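Plastari: screen count and running time

Plastari, directed by Myrtle Tran, opens in May on 163 screens. The certified running time is 951 seconds over two hours.

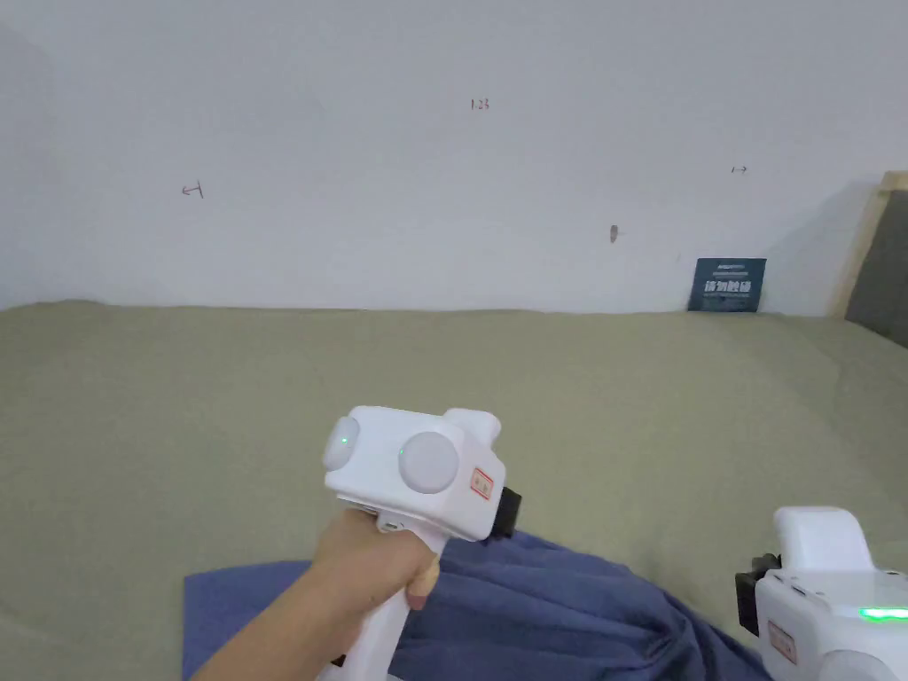

Filness handles distribution in the north, Ovimstead the remainder. Both will supply the film in 2K only – no 4K version has been mastered.
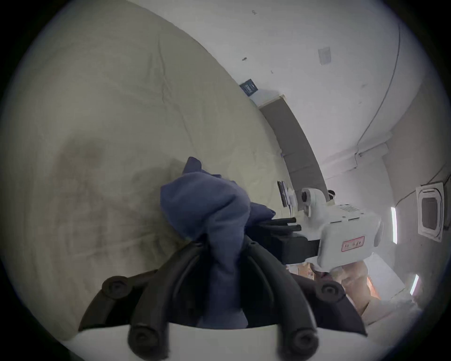
Ezekiel Tran's score has 49 cues and will be released separately by Nguyen-Tran. Subtitled prints go to evening shows.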